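Flower bench, Sunday, after lunch

Continued from the previous page. The order from Vodville came in one big carton, everything pressed flat, so first I had to open the petals by hand. This is slow work. I found that it goes better if the petal is rolled gently over the thumb and not pulled from the margin. The blue ones need the most patience.

Purpose of today: to decide which of the artificial flowers are good enough for the tall vase, and how long the stems must be. The vase is 700 mm with the foot. I cut nothing yet. I only hung stems straight down to look how they fall, and where the bend is. A bend near the tip is not a problem, it will be inside the vase. A bend near the bloom I must correct with wire.

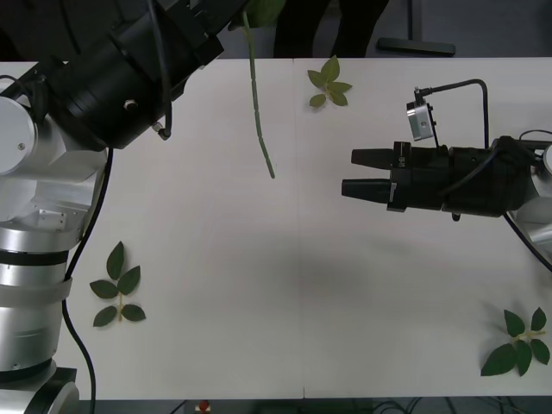 A colleague objected in pencil under my last notes that hanging is not a fair test, as the weight of the head pulls the wrong way, and that I should stand each stem in dry foam overnight and look at it again in the morning. Also wanted to know why I keep the loose leaves at all, when they only get under everything.

I accept the first point. The foam is in the cupboard, one block of it, Uvico, the green kind. For the leaves I do not agree. The sprigs come off their stems very easily (the plastic collar is too wide) and if we throw them away we have bald roses. A drop of Seol glue holds them, but wait 5 minutes before you touch. I waited less and made a mess of my sleeve.

Then the question of the colours. I had thought red only, with greenery, but it looked heavy to me on paper. 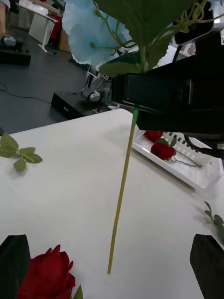
My plan for the layout is to have the tall pieces at the back and the roses low at the front, so that the rim of the vase is hidden. For this the blue flower is more useful than I expected from the catalogue. Its stem is long and pale, and the broad leaves with serrated edges make already a collar under the petals, so I think we can leave out the extra fern. The thin curling tendrils I would keep, they make it lighter. The roses should stay in the white tray between the trials. When a rose lies directly on the table it is easy to put something on top of it, and a crushed deep red petal shows the fold forever.

Small remark about the blue: beside the red it reads almost as grey, but by itself and from near it is a proper sky blue, stronger toward the centre and nearly white at the outer edges. The ruffled margins are irregular, which I like. I would not trim them.
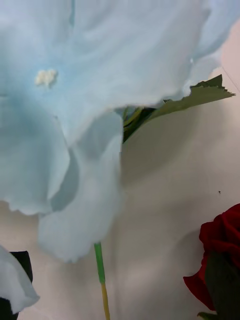 MATERIALS AND TO DO

Roses, red, from Vodville. To reorder: 17, same red if they still have it.
Floral wire from Fuvitz, the thin one. Cut in pieces of 9 cm for the bends near the bloom.
Dry foam, Uvico. One more block.
Seol glue, cap does not close well, store it standing.

Foam test to start this evening, with one blue and one rose. Steam for the creases I have not tried. I am a little afraid of it, the label on the carton says nothing about heat. If someone has steamed cloth petals before, please write it on this page and not on a loose paper, the last loose paper I could not find again.

Still open — do we cut the blue stem or fill the bottom of the vase with gravel? I prefer gravel.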